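The Hairbrush Problem

In the robotics club of the Kostside school we had one rule for the evening of the sorting round: who speaks to the arm must buy the tea. By six o'clock I owed tea to the whole room.

Our team was called Ayaaba. The other team, Flirkitz, had already moved all their objects in 19 minutes, and they were eating sandwiches very slowly so we could see it. We had the same task, to take everything out of the front bin and lay it in the rear one. I had written 700 lines of code in August, when my cousins were at the lake, and I was proud of every line.

"It wants the brush," said my teammate.

"It does not want. It calculates."

"Then it calculates the brush again."

The arm went down, closed on air, and came up. Two times it did this. The third time I said "please" to it, and my teammate wrote one more tea on the paper. 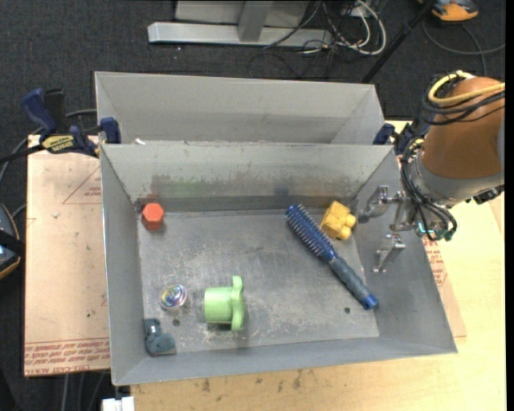
Story and photo by a member of the Cluvirov Writing Circle
2023-11-01

I looked at the blue hairbrush for a long time. It was lying across the right side of the bin like a person who has paid for the whole bench. The yellow block was beside the bristles, and I understood that my program believed they were one thing, a very strange animal with studs.

"Tell it to take the block first," said my teammate.

"The block is smaller. I sorted them by size."

"Why?"

I had no answer for this. In August it had seemed beautiful.

I changed 2 lines. Across the room the sandwiches stopped. My teammate put the pencil down on the paper with the teas, and I held my hands behind my back and pressed my lips together, and the arm began to move.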